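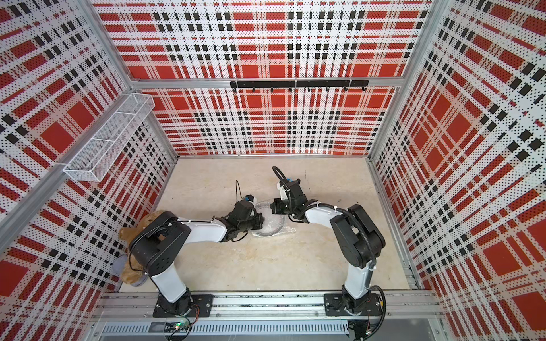

Taking a group to the Gredulard open day – what should we see first?

Posted in: Days Out and Visits

Hi all! I've signed up to bring my two kids (9 and 13) and my dad to the robotics open day at Gredulard in October. The leaflet says there are 30 stations spread over two halls, plus a talk in the Clalier room, and we'll only have the afternoon because of a swim meet in the morning. My son wants to see "the ones with two arms" and has talked about little else since the leaflet came home from school. My dad worked in packaging for years and will want to ask somebody a lot of questions.

Has anyone been before? Is it worth lining up for the two-arm cells or do they just run the same thing over and over? And is there any place to sit down? Dad's knees aren't great. Thanks in advance!

Flovelmont_mom

fahmyfan84

Oh, you are going to have such a good time. I went last year with my niece and we stayed until they were sweeping up around us. YES, line up for the two-arm cells! They're along the far wall of the second hall, and they are the best part of the day by a mile.

What you get is a pair of white arms bolted to a metal rail at the front of a little three-sided booth, each one with a black gripper on the end, and they reach in toward each other and work on the same thing in the middle. When we were there it was kitchen stuff – bowls, lids, bags, that kind of job. It sounds like nothing, I know. Then you stand there and watch two grippers come in over a clear glass bowl from either side and you catch yourself holding your breath. Glass is a tricky one because it's see-through, and the person at the station told us that makes it harder for the cameras to tell where the edge is. My niece asked if they ever break one and he laughed and said they keep a box of spares.

Some of the booths have really loud plaid panels on the walls, red and white with black squares. My niece decided they were dressed up for a picnic. I meant to ask what the pattern was for and forgot, so if your dad is the asking type, please send him over there and report back!

They don't run the same thing over and over, or not exactly. The staff move things to a new spot between tries, so sometimes it goes smoothly and sometimes an arm stops and has a think. I liked the thinking ones best. The kids around us were cheering for them like it was a ball game.

A few practical bits:

The line for the second hall is shortest after 3. Before that it goes back past the coat racks.

Let the 9-year-old stand at the side of the booth if there's space. From the front the rail and the cables are right at kid height and it's hard to see over them.

The Fahmy stand by the door gives out a paper map. Get one, the signs are not great.

There's a table where you can work a gripper yourself with a handle and try to pick up blocks. You get 10 blocks and a timer. I got four. A girl who looked about six got all of them.

Have fun and tell us how it went!

benchwarmer_ray

There are chairs in the Clalier room and benches in the hallway between the halls. None in the halls. Bring a folding stool if his knees are bad, they let my wife use hers.

Parking fills up by 1.

solderandtea

Good answer above, I'll just add a few things from the morning I helped out on the welcome desk.

They let in up to 500 people over the day, so do print your slot or have it ready on your phone. If your slot is for the afternoon, they won't let you in with the morning group even if you're early, but there's a decent café across the road.

For your dad: the person to look for is whoever is standing at the side of a cell with a laptop. The ones out front in the blue shirts are lovely but most of them are students doing the welcome and they'll pass hard questions along anyway. If he was in packaging, point him at thin plastic and bags. Soft, floppy things are much harder for a gripper than a solid block, and the engineers light up when a visitor already knows that. I saw one man get a 20-minute chat and a look at the spare grippers out of a single question about film wrap.

The talk is good but long for a 9-year-old. I'd split up, send Dad and the 13-year-old to the talk (chairs!) and take the younger one back to the arms. The first hall is mostly wheeled robots and one sorting belt. Fun, and you can do it in half an hour at the end when the crowd thins out.

One small thing – it gets warm in the second hall. Leave the coats in the car.

Flovelmont_mom

You are all wonderful, thank you! Stool is packed already. Dad has started writing his questions on the back of an envelope and has been told about the plaid. Will post again once we've been.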